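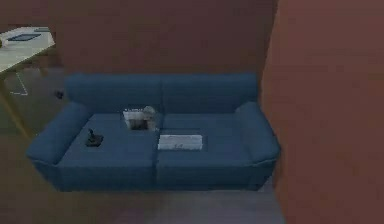 The two-seat sofa in Flivov's practice apartment, with a few things left on the cushions.

Reviews > Home Robots > Software

Print this article | E-mail this article

May 11, 2018

I have spent more time looking at a blue sofa this spring than at my own, and mine has a dog on it. The blue one lives inside Flivov, a rehearsal program from a small outfit called Arkent, and it's where your home robot is supposed to learn how to pick up after you before it ever rolls across your real floor.

If you own a Cheon (the knee-high tidying robot everybody's brother-in-law seems to have bought last November), you know the problem. Out of the box it's a nervous little thing. It grabs at shadows. Mine spent its first week trying to put away a sunbeam. Flivov is the fix Arkent wants to sell you: you load up a make-believe room, tell the robot what belongs where, and let it practice overnight while you sleep. In the morning you copy the lessons across with a cable and see what stuck.

The price is $157 for the basic pack, which gets you 5 rooms and no support beyond a pretty good manual. I paid for it myself, grumbling, and then I sat down with a bowl of cereal and started making messes.

And oh, is that the fun part! You drop stuff wherever you like. I put a little open box at the back of the sofa where the two cushions meet, a flat white papery thing on the right-hand cushion, and a small black gadget off to the left that I kept calling the joystick (the menu just calls it "handheld, small"). Then you type a plain sentence like "clear the sofa" and off it goes. You can swing the view around too, which I did constantly, partly to check on things and partly because I like peeking at the rest of the room.

The looks are only so-so. Fabric comes out kind of smooth and soapy, and small objects get blurry enough that I had to squint. I asked myself if that mattered, and for the robot I don't think it does much. For the person paying, it stings a little. My nephew took one look and asked what year the game was from.

Setup took me an evening. The installer wants a decent graphics card, and it will tell you so several times, in red. After that I queued up 216 practice runs on the sofa room, went to bed, and woke up to a warm office and a long list of results. The list is the one piece of this product I would call badly designed. It's all codes. I wanted something that said "keeps knocking over the box," and what I got was a column of letters.
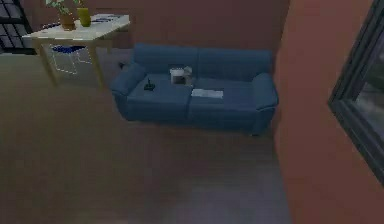
Nataša Georgiou wrote to me after I griped about that list online, and her take was that I had been using the program backward. She skips the overnight batches completely, runs one short session at a time and changes a single object between sessions, so that when the robot goes wrong she already knows what threw it. She also thinks the basic pack is plenty for an apartment and that people buy the bigger one out of guilt.

I tried it her way for 2 weeks and I have to say my mornings got a lot calmer. The Cheon now clears magazines off my real couch almost every time. It's still hopeless with anything soft, and it treats the dog's blanket like a sleeping relative, going the long way around with its arm tucked in.

The obvious thing to compare it with is Drolness, which does the same sort of job over the web for a monthly fee. Drolness has prettier rooms and a results page a normal person can read. It also quit on me in the middle of a session more than once, and I don't love renting my robot's education by the month. If you hate installing things, go with that one. If you already have a beefy computer sitting under your desk, Flivov is the better buy, and you can fill its sofa with junk to your heart's content.

Arkent tells me a new results screen is in the works. I'll be loading it up the day it arrives, cereal in hand.

Print this article | E-mail this article

Contact us | Copyright 2018, all rights reserved | Back to top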